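Cakach power market briefing: a review after one winter

I took out a subscription to the Cakach briefing in November, when our small food wholesale business was trying to decide whether to fix its electricity price or stay on the monthly rate. It covers wholesale power and cross-border trade in south-east Europe, and comes as a daily email plus a longer report each month. The publisher is Tradutside and the editor is Damir Matić. We paid for the single-user version, at 116 euros a month.

The daily email arrives before 8 in the morning. It gives day-ahead prices for the main exchanges, flows across each border and a short note on river levels, which matter a great deal in a region with this much hydro. The notes are short and mostly free of padding. When a line was out for repair in January, the email named the line and gave the expected return date, and explained which prices were likely to move. I had not found that in the free sources.

The monthly report is less even. The December issue had 20 pages and most of them were useful, especially the part on import capacity and who had bought it at auction. The February issue spent far too long on the proposed Cusov interconnector. I understand why traders care about it, but the project has no final funding and the report repeated the same arguments over several sections.

Forecasts are where I would be careful. In the autumn the briefing had the first-quarter price at 137 euros per megawatt hour in its high case, and it never came near that. The base case was much closer. The high case got the headline, though, and a reader in a hurry might have fixed at the wrong moment. We waited, and then fixed half our volume in February.
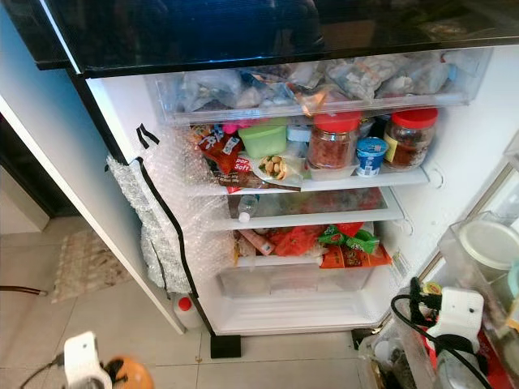 The spreadsheet download is basic but it works. Column names stay the same from month to month, so our own sheet did not need changing. The website is slower, and the search box is poor. A search for the Vasić hydro plant gave me only 2 results, although it comes up almost every week in the emails.

Support was fine. I wrote to ask how they treat transmission losses and had a clear answer the next afternoon. Cancelling needs a month's notice in writing, so read the terms before you sign.

For a business with a large power bill and someone willing to read it each morning, it is worth the money. A smaller firm could manage with the monthly report alone, which is sold separately. We have renewed until April and will look at it again then.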